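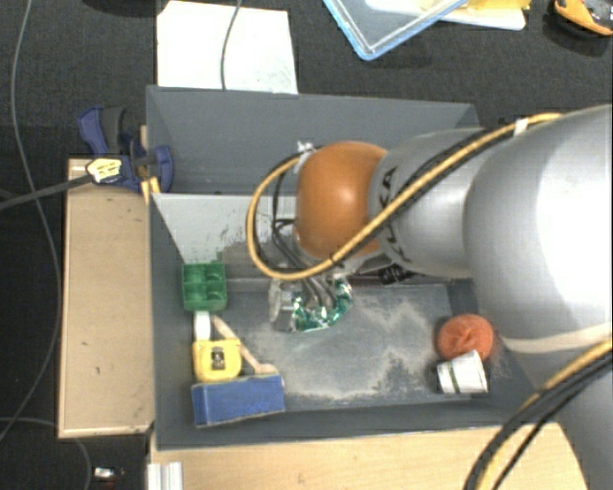 Large grey bin with the long divider, from above

From: Lizeth Ticona
Date: Fri 28 June
To: brerkham-stores list
Subject: Re: [brerkham-stores] Dividers, lengthwise or across?

Dear all,

On Tuesday Idlow wrote:

> We must decide before the next order if the big grey bins
> get one divider lengthwise or two across. Tipoki has both
> in the same price. I prefer across, small things stay
> where you put them. Also, are the floors in the old bins
> still good or shall we ask for inlays at the same time?
> Please answer before the weekend if you can.
> Idlow

Thank you for the question, and excuse me that I answer after three days. I wanted first to look at our own bins properly.

I vote for lengthwise. With one long divider you have a front part and a rear part, and in the front you can push the things together to the left side and still have a free piece of floor next to them. You see this in the photo. With two dividers across, this free piece is gone, and long items must lie diagonally or go in another bin. We had this trouble in October with the Jurunus brackets, and I would not like to repeat it.

A disadvantage I must also mention. The sloping side of the divider takes a lot of knocks. On the light grey you notice every dark mark, and there are scratched patches too. I don't know if the marks can be cleaned. I tried on a different divider with washing-up liquid and a sponge, and perhaps half of them went away. If Tipoki offers the divider in dark grey, like the back wall, I would take it, even if it costs a little more.

About the floors: there are beige and pale grey patches, most of them in the middle and towards the right. From the photo I cannot say what is dust and what is wear. Could somebody at Brerkham wipe one floor with a damp cloth and write what remains? If it is only dust, then we don't need inlays, and we save the money for lids.

For the order itself, I have 107 bins in my list. Please check this against yours, Idlow, my list is from before we moved the shelves. I also need 5 spare dividers for the lower row.

One more small question to everybody: do you write the labels on the short side or on the long side? Ours are mixed and I would like to make them all the same when the new ones come.

With kind regards,
Lizeth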